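车间上了机械臂以后，老员工怎么安排？大家的厂里是怎么过渡的？

发帖人：Noman Abbasi
2020年7月23日
分类：职场与工作 > 工厂自动化

各位好，第一次在这个版发帖，写得啰嗦请多包涵。

我在 Bonwood 做分拣和配套，说白了就是把各种形状、各种颜色的小件按单子挑出来，摆好，装盒，往下一道送。干了好些年了，手上很熟，闭着眼睛都能摸出来哪个是六角的哪个是圆柱的（夸张了一点点哈）。六月份的时候厂里开会，说我们这条线要上机械臂，先从分拣台开始，夜班先试，白班后上。我们班原来四个人，会上说以后台子边上留两个，其余的“另作安排”。这四个字，大家听了心里都不太舒服，你们懂的。

主管讲得很好听，什么把人从重复劳动里解放出来，以后大家都去做更有技术含量的活。可是具体做什么、要不要考试、工资按哪一档算，一句都没讲。我回家跟老婆说，她第一句就问，那你是被解放的那个还是留下的那个？我答不上来。

我想问的是：

你们厂里上了这种设备以后，原来的人都干什么去了？

留在机器旁边看着的人，一天下来到底是轻松了还是更累？

另外，如果让我报名去学调试，我这个年纪（四十六了，电脑也就会收发邮件、看看视频）还来得及吗？

先谢谢各位了。

Ludger Wunderlich

我们厂两年前上的，跟你的情况有点像，我当时也是分拣台的，现在还在原来那个台子边上，只是手里的活全换了。挑重点讲，想到哪儿说到哪儿。

先说人去哪了。我们那边走了一个，是自己要走的，正好老家有事。剩下的两个去了包装，一个去了仓库，我跟另一个同事留下来看臂。没有人因为这个被直接辞掉，不过后来有人退休，位子就没再补人，这个也得跟你说实话。你听到“不裁员”的时候，可以顺嘴问一句“补不补员”，这两个差别挺大的！

再说累不累。身体上是轻松多了，我以前右手腕一到冬天就疼，现在好了不少。脑子上嘛，头三个月累得要命。以前一边干活一边跟旁边的人聊聊孩子、聊聊球，一个班很快就过去了。现在你得盯着，它大部分时间都对，偏偏就是这个“大部分”最磨人，你一走神，它就给你来个抓空，或者两个件挨得太近，碰一下全歪了。

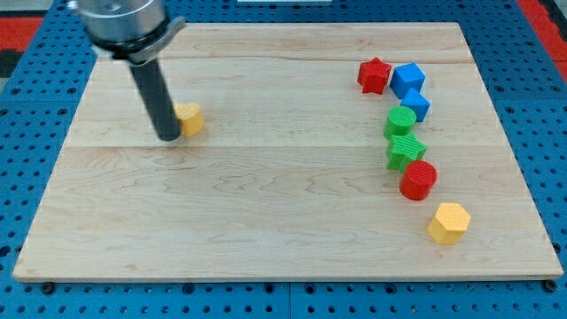
我们组长给的验收线是成功率95，低于这个数当班就要写原因。刚开始那阵子，我写原因写得手都酸，比分拣还酸。写着写着就摸出门道来了：件怎么摆，朝哪个方向，彼此隔多远，对它来说都是事儿。人拿东西从来不想这些，伸手就拿了。我后来把这些记在一个小本子上，工程师过来调参数的时候居然坐下来抄了半天，抄完还请我喝了杯咖啡。从那以后他们改什么都先来问我一声。

所以你闭着眼睛摸得出形状，这个本事别觉得没用了。哪种件容易滚，哪种件容易叠在一起，哪种颜色在傍晚的灯底下看着差不多，坐办公室的人不知道，你知道。趁现在夜班还在试，你去看几个小时，自己记一记，到白班上的时候你就是最熟的那个。

至于工资，我们是先按原来的发，半年以后加了一级，叫“设备看护”。这个是大家一起去谈下来的，不谈的话我估计就那么混过去了。建议你们四个人一起去问，要书面的，别一个一个被叫进办公室聊。

学调试的事情，我五十一岁学的。日常用到的就那么几页界面，启动、停机、回原点、换程序、看报警。复杂的有供应商呢。来得及，真来得及，报名吧。

Rainer Hamann

机器人抢饭碗这个话说了多少年了，该来的总要来。我的建议是趁早找下家，别等。我表弟那个厂就是这样，说得好好的，一年不到整条线都没了。培训什么的都是走过场，发个证书拍个照。

Krešimir Hoxha

楼上的说法我不太同意，各厂情况差太多了，还是得看你们管事的人怎么想。

我是另外一边的，在 Kinorell 做现场安装，就是那个会到你们车间来、把你们台子围起来、让大家绕着走的讨厌鬼（对不起啦）。说几句从我这边看到的，给你参考。

我装过的线里，顺利的那些，都是开工之前就把原来操作的人叫来一起坐下的。不顺的那些，老员工是到开机那天才第一次看见这台东西，站在后面抱着胳膊看，我要是他们我也抱着。有一个客户的物料编码多达1,208种，文件上写得清清楚楚，一到现场发现有好几种早就不用了，还有几种根本没写进去，是一位分拣的大姐一样一样给我指出来的。没有她，我那个星期肯定回不了家。

你可以主动跟主管提这几样：安装的时候要有操作工在场，并且算工时；培训要在上线之前做，别放在下班以后；谁有权按停机要讲明白。最后这个特别要紧。有的地方工人不敢停，怕影响产量挨说，结果小毛病拖成大毛病。我每次交付都会当着主管的面跟大家讲，觉得不对就按，按错了算我的。

还有一点，台子边上只留一个人的方案，能不同意就不要同意。你们说留两个，这个我觉得是合理的，一个人盯，一个人补料处理异常，中间还能换一换。一个人盯一整班，眼睛受不了，也闷得慌，连个说话的都没有。

年龄不用担心。我教过的人里，学得最快的往往是干得最久的，东西一动他就知道哪儿不对劲，教他按哪个键，一下午就够了。年轻人键按得快，可是看不出来料放歪了。

Noman Abbasi（发帖人）

谢谢大家，尤其是 Ludger 和 Krešimir，写这么长！我把“补不补员”和“谁有权停机”都抄下来了。昨天跟班里另外三个人说了，我们打算一起去找主管，先把书面的要到再说。夜班那边我也打了招呼，下礼拜过去看看，小本子已经买好了。Rainer 的话我也记着，简历我老婆已经在帮我改了，两手准备吧。有消息我再来更新。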